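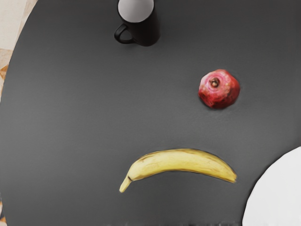
Render: Riaan Moodley

Home | Archive | Notes | Contact

Reading my own pathology report

9 May 2019

The report ran to four pages and I understood the letterhead. My consultant had gone through the main points in clinic, but I was on the third day of poor sleep and retained almost none of it. What follows is how I worked through the document afterward. The subject is a thyroid nodule, removed in February with the left half of the gland. If yours was a different organ, the section order will be similar and the vocabulary will not.

Start with the specimen line. It says what the lab received, which side it came from, and how the surgeon marked it for orientation. Mine read "left hemithyroidectomy, suture at upper pole." Check the side and check your date of birth. Both were correct on mine.

The gross description comes next. It gives what the pathologist measured and cut before anything went under a microscope: weight, dimensions, color, texture. Mine described a tan, firm nodule of 9 mm. The ultrasound had put it slightly larger, and I spent an evening worrying about the difference before I asked. Tissue shrinks in fixative, and ultrasound has its own measurement error. The pathology figure is the one used for staging.

The microscopic section is the hard one. I printed it and underlined every word I could not define, then looked them up in the glossary the hospital gives out. Most of the underlined words described things that were absent. "No lymphovascular invasion identified" means they looked at the vessels in the sections they cut and found no tumor cells inside them. "Identified" is doing some work in that sentence. A pathologist reports on the slides examined, and the wording stays inside that limit.

Margins confused me longest. A clear margin means no tumor at the inked outer surface of the specimen. The distance is sometimes given and sometimes not. Mine was not, so I wrote and asked for it. Kuldeep Agarwal, the specialist nurse on the ward, rang back with the number and told me which line of the addendum it would appear in. The addendum arrived nine days later.

The addendum is a separate document with its own date. It does not replace the first report, and in my case the patient portal filed it under a different heading, so I would have missed it without the call. If your report says "further studies pending," write that down and ask when they are due.

Staging appears near the end as a string of letters and numbers. The prefix p means it was assigned from the removed tissue. An X means the item was not assessed. I had read NX as a bad result. It meant that no lymph nodes were submitted with the specimen.

I took three questions to the follow-up visit, typed, with space under each for the answer. The appointment lasted longer than the first one and I remember more of it. The plan is a repeat ultrasound and a blood test, and no further surgery for now. I have asked for paper copies of everything and keep them in date order in one folder, addendum behind report.

Next post will cover the blood test, once I have a result to go with it.

Contact | © 2019 | Back to top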